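Moving my sourdough habit to Venelville

We moved to Venelville in August, up at 3,568 feet, and I figured the hard part would be the boxes. Nope. The hard part has been bread!

Back home I had one loaf down cold. Mix after dinner, fold a few times while watching something dumb, shape it, fridge, bake before work. I could do it half asleep (and usually was). First week here I did exactly the same thing and woke up to a bowl of soup. Sour, bubbly soup that had climbed out from under its plate and glued itself to the counter.

So I started a notebook, which my family finds very funny. Less starter, cooler water, shorter rise. I cut the starter down by a third and the next loaf was better, though still flat enough to mail. The one after that I let sit for 36 hours in the fridge, and oh my gosh, the smell when it came out of the oven. I ate the heel standing up with way too much butter.

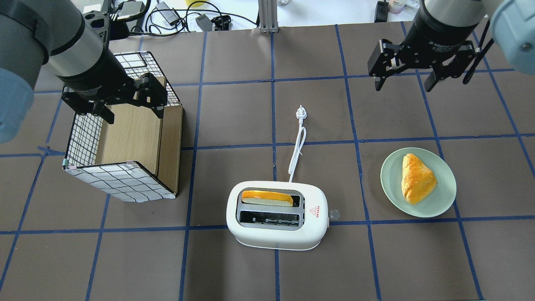 Flour has been its own adventure. My old brand isn't sold at the Trinier market, so I've been using the bread flour from Quansah, the little mill shop off the main road. It's thirstier than what I was used to. I was going by feel and the dough kept coming out stiff, until I broke down and weighed everything. Now I do 1,000 grams of flour at a time and split it into two loaves, one for us and one for whoever's around.

I still can't get that open, holey crumb I used to get. The crust is great, the inside is more of a sandwich situation. My kids prefer it this way because the jelly stays put, so I may just quit while I'm ahead. I'm 7 loaves in and only one went in the trash.

Next up I want to try rye. If you bake somewhere high and dry, please tell me how much water you use, I'm all ears!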